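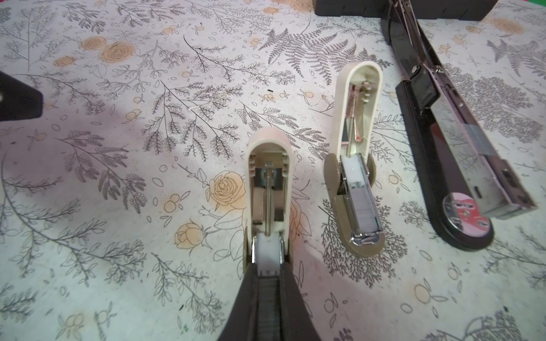 Kakthorpe Stationery Repair Store
Interim report to the Haugland fund, period ending July

1. Status

The repair store has been running on its present footing for 14 weeks. Intake, sorting and bench work are in place. Reissue to schools began later than planned and is the main item outstanding. Spending is within the agreed total, with one transfer between headings requested in section 5.

The first phase covers staplers only. Hole punches and tape dispensers are being accepted and shelved but not worked on.

2. Intake

Some 800 staplers have been received, most of them from two office closures. On arrival each is opened fully, emptied of staples and placed in one of three groups: short desk models, standard desk models and long models. The long models take more bench time per item and are kept on a separate shelf.

Lucian Stanciu rewrote the intake sheet in the second month. The earlier version asked for the maker's name, which was often missing or worn away, and entries were left half completed. The new sheet asks for overall length, staple size and condition of the spring. Old sheets have been kept in the blue folder and have not been copied across.

3. Findings from the bench

The most frequent fault is a follower that does not return along the channel. In most cases the channel is dirty and a dry brush is enough. Oil was tried on the first batch and has been stopped, as it marked the paper.

Bent anvils come second. A shallow dent can be dressed out, but a plate with worn grooves gives uneven staple legs and the item goes to spares. Springs are taken from these before the remainder is sent for scrap. Coil springs are not interchangeable between the short and long models, and the spares trays have been relabelled by length.

Forty-three items from the last batch were rejected. The reasons were cracked upper arms, seized hinges and, in a few cases, parts missing on arrival.
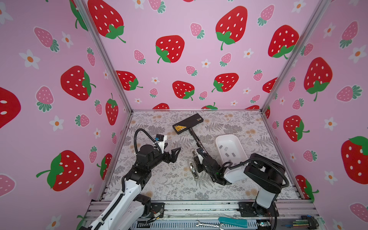

Hjørdis Fagerlund

4. Premises and fittings

The strawberry wallpaper panels have been retained on three sides, with aluminium posts at the back corners. Liliana Testa priced plain white replacements and the saving in glare did not justify the cost. The grey mat with the fern pattern also stays. Small springs are harder to find on a patterned surface, and bench staff now work over a shallow tray when the upper arm is off.

Shelving from Privetti arrived complete. The Noline drawer units were two runners short and the supplier has agreed to send them. Until then the lower drawers hold only packing paper.

Lighting over the sorting table is still poor after four in the afternoon. A second lamp is on order.

5. Budget

Tools and consumables are underspent. Transport is overspent, as the second office closure needed an additional van journey. We ask for approval to move 100 pounds from tools to transport. No increase in the total is sought.

6. Reissue

Test stapling is carried out by Khanyisile Mathebula on two, ten and fifteen sheets of ordinary copier paper. An item that jams at any stage returns to the bench once. A second jam sends it to spares.

The first boxes are packed and labelled for the two primary schools. Delivery waits on a signed receipt form, the wording of which is with Leif Kristiansen.

7. Work planned for the next period

Deliver first boxes to both schools.
Fit drawer runners and move springs out of the temporary trays.
Clear the backlog of long models.
Draft an intake sheet for hole punches.

The spares list and the current intake sheet are attached separately.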